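La lettre de l'atelier - 8 août 2026

Étiquettes, feutres et papier plié : où en est le coin écriture

Depuis le printemps, l'atelier de Prarnau a deux tables en bois clair poussées contre le mur du fond, et c'est là que se fait tout ce qui s'écrit à la main : les étiquettes des bocaux, les fiches de prêt, les affichettes pour la porte, les plans de rangement qu'on recommence chaque trimestre. Plusieurs lecteurs ont demandé comment on s'organisait, quels feutres on prenait et ce qu'on faisait des feuilles déjà pliées. Lucyna Olszewski a tenu le coin écriture tout le mois de juillet et m'a passé ses notes. Je les ai complétées avec les miennes.

Commençons par le papier. On travaille sur de petites feuilles blanches, le plus souvent récupérées. Quand Kahsay a vidé son bureau de la rue haute, on a hérité de 2000 feuilles, dont une bonne partie déjà pliée en quatre. Elles ont des creux, des coins cornés, et elles ne restent pas bien à plat. Pour une lettre, c'est gênant. Pour une fiche de prêt ou un brouillon d'étiquette, cela va très bien. Lucyna en superpose plusieurs : le feutre glisse mieux que sur le bois nu et l'encre qui traverse ne finit pas sur la table.

On essaie toujours le feutre dans le coin en haut à gauche, avant d'écrire quoi que ce soit. Un trait court, un centimètre au plus. Si le trait est pâle ou coupé, on prend un autre feutre et on met le premier de côté. L'habitude vient de Teodor Sikora, qui a perdu une affiche entière l'hiver dernier avec un marqueur à moitié sec.
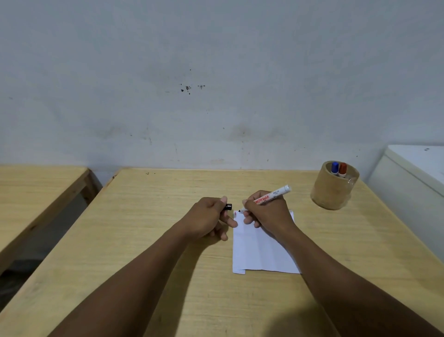

L'essai dans le coin de la feuille, un petit trait rouge, le capuchon gardé dans la main gauche.

Pour le capuchon, chacun a sa manière. Adesuwa Fashola le remet au bout du feutre, Teodor le pose sur la table et le cherche ensuite. Je conseille de le garder dans la main qui ne sert pas à écrire, surtout pour les travaux courts. Un feutre laissé ouvert pendant qu'on réfléchit sèche vite, et au mois de juillet il faisait très chaud sous la verrière. Lucyna a jeté trois marqueurs dans ses deux premières semaines, aucun ensuite.

Les feutres sont rangés pointe en bas dans le pot en bois, avec le capuchon vers le haut. On voit tout de suite la couleur. Les bleus servent aux fiches de prêt, les rouges aux étiquettes provisoires, les noirs à tout ce qui doit rester. Cette répartition n'a rien d'obligatoire, mais elle évite de relire une fiche pour savoir de quoi il s'agit. Ceux qui viennent le samedi matin sont priés de la respecter, même quand le bleu qu'ils préfèrent est plus loin que le rouge. On ne range pas de ciseaux dans ce pot, ils ont leur crochet près de l'évier.

Passons à la feuille elle-même. Avant d'écrire, on l'aplatit du bout des doigts, en partant du milieu et en allant vers les bords. Il ne sert à rien d'appuyer fort. Si un coin repart dessous, on le ressort et on le lisse deux ou trois fois avec l'ongle. Une feuille de travers donne des lignes de travers, et les étiquettes découpées ensuite sont toutes à reprendre.

Witold Lis écrit debout, les autres assis. Debout, on voit mieux l'ensemble de la feuille et on corrige plus facilement l'écart entre les lignes. Assis, la main se fatigue moins. Pour une série de plus de vingt étiquettes, je m'assieds. L'autre main reste en haut de la feuille, doigts à peine posés, et descend à mesure qu'on avance.

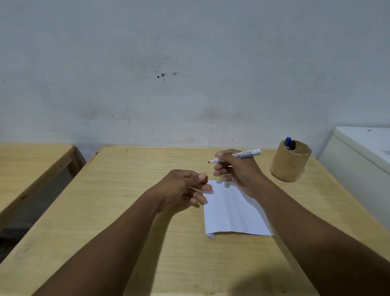
Il faut aussi parler de l'écriture. Nos étiquettes sont en capitales, sans exception. On a essayé les minuscules l'an passé, à la demande de Lech Czarnecka qui les trouve plus agréables à lire, et elles le sont de près. À deux mètres, sur l'étagère du haut, on ne distinguait plus « vis » de « clés ». Les capitales font environ la hauteur d'un ongle. On écrit d'abord le nom de la chose, puis en dessous la taille ou la quantité, puis la date de rangement dans l'angle droit. Rien d'autre. Les remarques du genre « à trier » ou « demander à Witold » vont sur une feuille à part, agrafée dans le cahier.

Le numéro vient en dernier. L'inventaire s'arrêtait à 1007 à la fin de juin, et les 151 boîtes revenues du dépôt de Mustport n'y figurent pas encore. Elles seront numérotées à la suite, dans l'ordre où on les ouvre. Merci de ne pas réutiliser les vieux numéros, même quand la boîte n'existe plus : deux personnes l'ont fait au printemps et on cherche toujours une série de poignées de tiroir.

Quelques questions reçues, avec les réponses de Lucyna.

Faut-il un feutre à pointe fine ou à pointe large ? Fine pour les fiches, moyenne pour les étiquettes. Les pointes larges bavent sur le papier récupéré et on n'en rachètera pas.

Que faire d'un trait raté ? On retourne la feuille si l'encre n'a pas traversé. Sinon on en prend une autre, il y en a assez pour plusieurs années.

Peut-on emporter les feutres chez soi ? Non. Ils sont comptés avec le matériel de l'atelier. Pour les personnes qui préparent leurs étiquettes à la maison, Pridari fait une petite remise sur présentation de la carte de membre, au comptoir uniquement.

Comment nettoyer la table ? Un chiffon humide, tout de suite. Les taches anciennes partent avec un peu d'alcool, en frottant dans le sens du bois. Ne pas utiliser le côté vert de l'éponge, il raye.

Reste la question du mur. Il est marqué au-dessus des tables, des points sombres et des traînées, et plusieurs d'entre vous l'ont signalé. Il sera lessivé et repeint en novembre, quand les étagères du fond seront démontées. Avant cela, ce serait du travail à refaire. En attendant, on n'y colle rien, ni fiche ni ruban adhésif, la peinture part avec. Les affichettes terminées vont dans la chemise cartonnée, à l'entrée.

En fin de séance, on débarrasse la table. Les étiquettes faites partent dans leur boîte, les brouillons au papier, et on laisse une seule feuille vierge devant la chaise pour la personne suivante. Les feutres sont vérifiés un par un. Teodor les secoue près de l'oreille et prétend entendre ceux qui sont vides, je préfère regarder le trait.
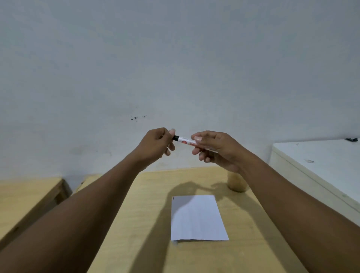
Un feutre blanc à logo rouge, tenu à deux mains au-dessus de la table.

Pour fermer, on pousse jusqu'au déclic. Un capuchon simplement posé tient bien dans la main et tombe dans le pot. Les feutres douteux vont dans le bocal de la fenêtre, où Adesuwa les reprend un à un. Certains repartent après une nuit couchés à plat - d'autres non, et ceux-là sont jetés sans regret.

Côté achats, il nous manque des noirs à pointe moyenne et un deuxième pot, en bois ou en métal, assez lourd pour ne pas basculer. Si vous en avez un qui ne sert plus, déposez-le à l'accueil avec votre nom. Une règle de trente centimètres serait utile aussi, la nôtre est fendue au milieu et fait une bosse à chaque trait.

Les séances d'étiquetage reprennent à la rentrée, le matin, deux personnes par table au maximum. Witold ouvre les boîtes de Mustport, Lech tient le cahier, et il faut encore deux mains pour écrire. L'inscription se fait sur la feuille de l'entrée, au feutre bleu.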